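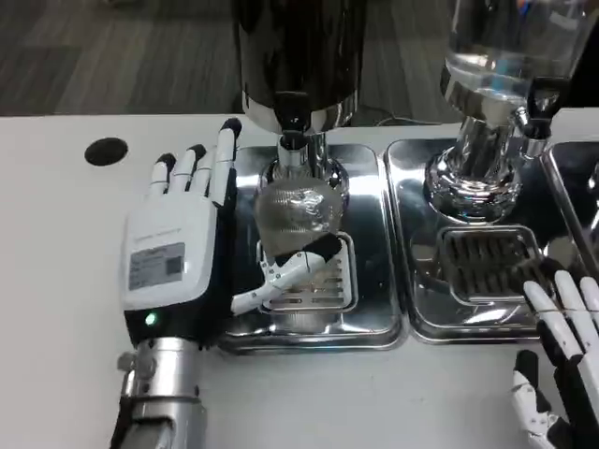 Home News Events Press Contact

Wynne Beverage Company to Open Neighborhood Tap Room and Soda Counter in Kekdale This August

8 April 2023 | By Trevor Landry, Wynne Beverage Company
12 shares | 0 comments

KEKDALE - Wynne Beverage Company, the family-run maker of small-batch sodas, iced teas and cold coffee, is very happy to announce that it will open its first public counter in Kekdale this August, in the old Novum shoe store building on the corner across from the post office. After years of selling by the case to diners, lunch trucks and school fairs (and after years of people knocking on the warehouse door hoping to buy a single bottle!), the company will finally have a place where anyone can walk in, sit down and have a glass poured for them.

The new shop, which will be called the Stellero Counter, will have seats for 53 guests indoors and a small side yard with benches and shade for the warmer months. The name comes from the very first soda the company ever sold, a lemon and ginger drink that is still the one most of our older customers ask for, and that will of course be on tap from the first morning.

"My parents mixed the first batch in a kitchen that was much too small for it, and I remember being sent outside with the dog so there would be room to stir," said Trevor Landry, owner of Wynne Beverage Company. "We have talked about a counter of our own for as long as I can remember, usually over supper, and usually until somebody had to get up for work in the morning. I am so pleased that we can stop talking about it now and start painting the walls." 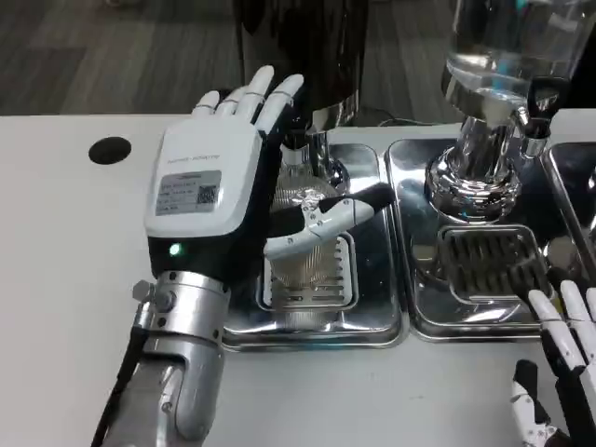 Guests will be able to choose from 12 drinks on tap, with the fruit flavors changing as local growers bring in their crops. Peach and blackberry are planned for the opening weeks, followed by pear and a spiced apple that the company has only ever sold at the fall fair. There will also be hot coffee, a short menu of sandwiches and soups, and pie by the slice from bakers here in town - the company would still love to hear from anyone with a good rhubarb recipe.

Work on the building is already under way. The pressed tin ceiling and the big front windows will stay just as they are, and the long wooden shelves that once held shoe boxes are being sanded down and put back up behind the register. Parking will be free in the lot at the rear, and there will be a ramp at the side door.

To say thank you to the town, Wynne will give a refillable glass bottle to each of the first 1,000 customers. The company will also set aside 100 seats over the opening month for residents of the Kekdale senior apartments, with lunch and a drink on the house and rides there and back for those who would like them.

Hiring for counter and kitchen positions will begin in early summer, and no experience is needed. Applications will be available at the warehouse office during regular business hours. Growers, bakers and local musicians who would like to take part are warmly invited to stop by the office as well and ask for Trevor, who will most likely offer you something cold to drink while you wait.

About Wynne Beverage Company
Wynne Beverage Company makes sodas, iced teas and cold coffee in Kekdale and sells them to restaurants, stores and community events throughout the area.

Press contact: Trevor Landry, Wynne Beverage Company, Kekdale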